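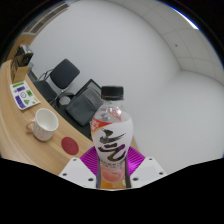

**What does a drink label have to do first?**
It has to be noticed from a distance, before anyone gets close enough to read it.

## Handout 4: Lettering on bottles

Welcome back! Today is all about type wrapped around a curve, one of my favorite topics in the whole packaging course (and yes, you'll get to draw).

A flat label is easy. Wrap it around a bottle and you lose the sides — the reader only ever gets the front. So a single big character, painted with a loose brush, can do the work of a whole headline. The small print can sit quietly underneath.

Look for 3 things when you sketch:

- the size of the main character next to everything else
- how much clear plastic is left uncovered
- where the accent color goes, and how little of it there is

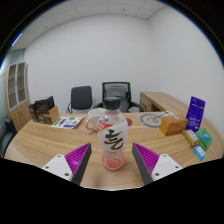
*Fig. 2. White wrap label with one large brush-style character and a red patch at upper left.*

Notice how that red patch slants! Try yours straight first, then tilted, and keep both versions.

**For next time:** read the Iordache chapter on brush lettering and bring an empty bottle, any shape. Thick markers are fine.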